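Week 6: Listening to an album in order

Hi all, notes from this morning for anyone who missed it (and for me, because I wandered off my own outline again).

We started with Clindholm, the second record by Jivine. I asked you to play it straight through, no shuffle, and I could tell who did! The first three songs are all in the same key and they're all slow. Rhun Foulkes thought that was a mistake in the sequencing. I used to think so too, but listen to the bass at the end of track three. It holds one note for ages, and then "Nel" comes in a half step up and the whole record seems to stand up out of its chair.

Things to listen for the second time through:

Tempo. "Nel" sits at 90 beats per minute and the song after it is at 178, so your foot will probably hear the second one as nearly the same pulse, doubled. Try tapping along before you read anything about it.

Voice. Marietjie Joubert sings the verses very close to the mic and the choruses from what sounds like the far end of a hallway. Is that a room or is it reverb? We argued about this for ten minutes and I'd like to hear more from the back row.

Words. The name Jeno turns up in four songs. Sometimes Jeno is a brother, sometimes a town (I think?). Please don't build your whole paper on it.

Asuka Shimada asked whether a review has to say if the record is any good. Yes, somewhere, but it doesn't have to be the opening line. Hendrik Molefe's draft waits until the last paragraph and I was happy to wait with him.

For next time: a review of side two, 683 words at most. I got one last term that ran to 770 and I did count. Read the Hamisi Athumani essay in the packet first, mainly the part on drummers. Bring headphones, and a printed draft you don't mind me scribbling on. 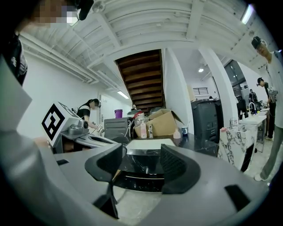
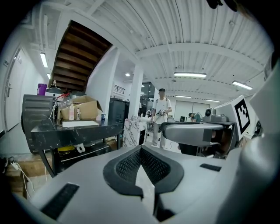
Both pictures: a gray hand-held gripper up close.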